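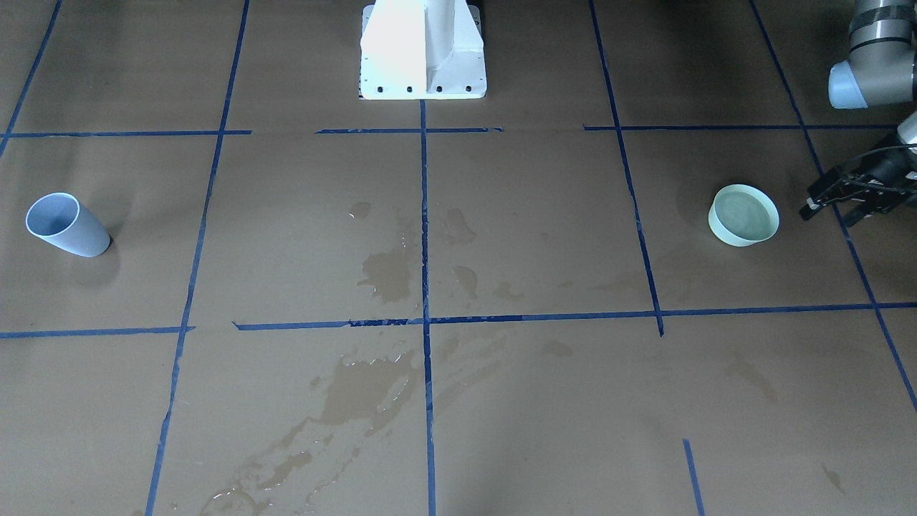

The Blue Tape Table, Rembridge
Posted by Finn Grube, 2/26/23

Welcome to the Rembridge page of the gallery, and thank you to everyone who has written in since the Grornumden pages went up last August! I love a work surface, I always have, and I could happily look at other people's tables all afternoon (my family will tell you that I do). So pour yourself something warm and have a look at this one, which I have been fond of from the very first visit.

Tape lines and a bowl
Dark blue tape on a matte, tan-brown board, laid out in a grid, with a bowl in among the lines. I do think the two colors are lovely together, and I've been wondering ever since whether I could get away with the same thing on my hall table at home.

The long line down the middle
My favorite one, and it runs all the way down to the near edge. The lines on either side lean out at their own angles, so the squares are more like cousins than twins, and then there's a little stub of tape near the bottom right that I keep going back to.

The lines going across
One crosses just below the white base and the other goes over the middle of the board. The upper one is laid in pieces with small gaps in between, and on the left of the lower one you can find the spot where one strip stops and the next begins. I'm a piecer myself when it comes to tape, I tear off short bits and pat them down as I go, so I feel right at home with these!

Prints and postcards
Farah is looking after the prints again, and they come on the same heavy paper as last time. Print 181 is the taped table and print 198 is the Grornumden sideboard that so many of you asked for. The Flivel postcards are nearly gone, with 19 left in the box, so do send me a note soon if you'd like one and I'll put it aside with your name on it.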